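Startseite » Hilfe und Handbücher » Paltis Dokumentenverwaltung » Kapitel 4

4 Einrichtung der Arbeitsumgebung nach der Installation
Stand: 2. Juli 2020
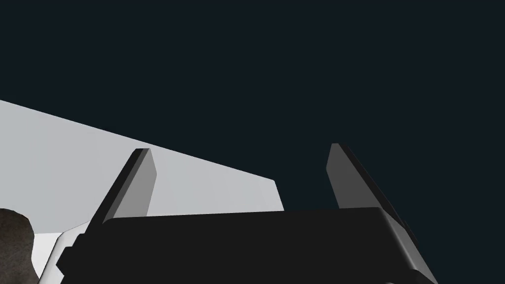
Die folgenden Schritte setzen voraus, dass die Installation gemäß Kapitel 3 abgeschlossen und der Lizenzschlüssel hinterlegt wurde. Für die Ersteinrichtung ist ein Konto mit Administratorrechten erforderlich.

4.1 Anmeldung und Grundeinstellungen

1. Starten Sie Paltis und melden Sie sich mit dem Administratorkonto an.
2. Vergeben Sie ein neues Kennwort mit mindestens 15 Zeichen. Das werkseitig vergebene Kennwort verliert damit seine Gültigkeit.
3. Öffnen Sie das Menü Verwaltung > Mandant und tragen Sie die Bezeichnung Ihrer Einrichtung ein.
4. Wählen Sie Sprache und Zeitzone aus und bestätigen Sie mit Übernehmen.

Hinweis: Die Bezeichnung des Mandanten erscheint auf allen Deckblättern und Ausdrucken. Sie darf höchstens 79 Zeichen umfassen. Umlaute sind zulässig, Schrägstriche nicht.

4.2 Anbindung des Archivspeichers Wistum

1. Wechseln Sie in den Bereich Verwaltung > Speicherorte.
2. Klicken Sie auf Hinzufügen und wählen Sie den Typ Wistum.
3. Geben Sie Serveradresse, Freigabename und Zugangsdaten ein.
4. Führen Sie den Verbindungstest aus. Bei Erfolg wechselt die Anzeige auf »Verbunden«.
5. Speichern Sie die Eingaben und starten Sie den Dienst neu.

Achtung: Ein nachträglicher Wechsel des Speicherorts ist nur über die Migrationsfunktion (Abschnitt 7.2) zulässig. Werden Verzeichnisse manuell verschoben, gehen die Verweise auf bereits abgelegte Dokumente verloren.

Meldet der Verbindungstest den Fehler 23, ist der Freigabename fehlerhaft oder das Konto nicht schreibberechtigt.

4.3 Benutzergruppen

Im Auslieferungszustand sind 2 Gruppen vorhanden: Sachbearbeitung und Lesezugriff. Weitere Gruppen werden wie folgt angelegt:

1. Öffnen Sie Verwaltung > Gruppen > Neu.
2. Tragen Sie einen eindeutigen Gruppennamen ein.
3. Weisen Sie die benötigten Rechte zu.
4. Ordnen Sie die Benutzerkonten zu und speichern Sie.

Hinweis: Rechteänderungen werden erst bei der nächsten Anmeldung der betroffenen Benutzer wirksam.

Die Einrichtung des Zusatzmoduls Palline ist in Kapitel 5 beschrieben.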